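Livbridge Memory Module Kit for Student Robot Teams
Part of the Fendine classroom series
Page last updated 8 February 2021

The short version: two arms, one old desktop computer, one stick of memory. Your team has a term to get the last of these into the second using the first. On paper it sounds like an afternoon.

We built this kit for high school clubs and first-year college classes that have already done the block-stacking unit and come away a little too pleased with themselves. Blocks forgive you. A memory slot wants the module square, level and the right way around, and it has a notch to settle any arguments.

What you get is the fixture plate with its raised holders and post, practice modules, a mounting bracket for your gripper and sensor, and a printed task book by Kirsty Hartley, who ran a school robot club before she came to us and writes like it. Chapter one is called "Unplug It." Please read chapter one.

What you don't get is the arms, the table or the computer. The kit bolts to any slotted aluminum table top. For the computer, ask your school's IT office what it was planning to throw out. They will be thrilled. You may leave with more than you asked for.

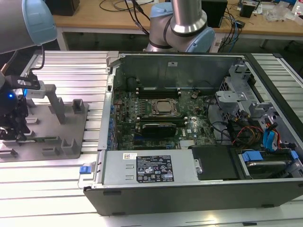

Most teams start with one arm and leave the other parked until they trust themselves. Task 1 is only picking the module up from its supports and putting it back. Task 2 is finding the slot. Task 3 is pushing, and Task 3 is where the club discovers that its software has no opinion on how hard is too hard. Set a force limit first. Then set it lower.

The second arm comes in at Task 4, and what it does there is up to the team. Some use it to steady the case. Others spend three weeks teaching it to stay out of the way, and we give full marks for that too.

The Livbridge Cup

Any team with a kit can enter our yearly contest in February. Each team gets 2 runs and the better one counts. Time matters less than you'd think, as a dropped module costs more points than a slow one. The current record is 736 points, held by team Tô, whose winning program was named final_final_USE_THIS. Gerd Reuter judges and does not accept "it worked last night" as evidence.

Ordering

Kit weight: 3,000 grams, boxed
Suits: teams of three to six, ages 14 and up, one patient adult
Software: sample code for the Trulivus controller included; other controllers welcome, but you're writing your own
Spares: practice modules sold in packs of ten - order the pack

Schools can pay by purchase order. Write to the Fendine desk with your arm model and table slot width and we'll send the right bolts.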